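My dog barks at the doorbell on TV but not at ours

We have a 5-year-old beagle mix, Kozan. Any time a doorbell rings on a show he runs to the front door and barks until one of us opens it. Our own bell sounds different and he sleeps right through it. I tried turning the volume down and it made no difference. Is there a way to train this out of him, or is he too old?

Melahat Ertürk

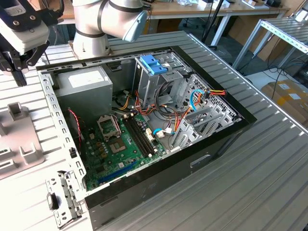 **Roya Talebi** | replied in Dogs > Behavior

He isn't too old. Record the TV doorbell on your phone and play it very quietly while he's lying down. Give him a treat before he gets up. Do 8 repeats, then stop for the day. Raise the volume a little once he looks at you for the treat instead of at the door. If he barks, you went too loud, so drop back to the last level.

Keep the sessions short. Ours were 2 minutes, morning and evening, and I would not go longer with a beagle. Also stop opening the door for him. From his side, barking makes the door open, so he keeps doing it.

It took our terrier most of July. She still lifts her head when she hears one but she stays on her bed.

**Emerson Vieira**

Mine does the same with knocking. I just mute the commercials.

**Birgit Meinecke**

Agree with Roya about the door. I would add a "go to your mat" cue, taught separately with no sounds playing. When he can stay on the mat for 60 seconds, start using the recording. Check that your phone plays it clearly, as some dogs ignore a tinny speaker and then bark at the real TV anyway.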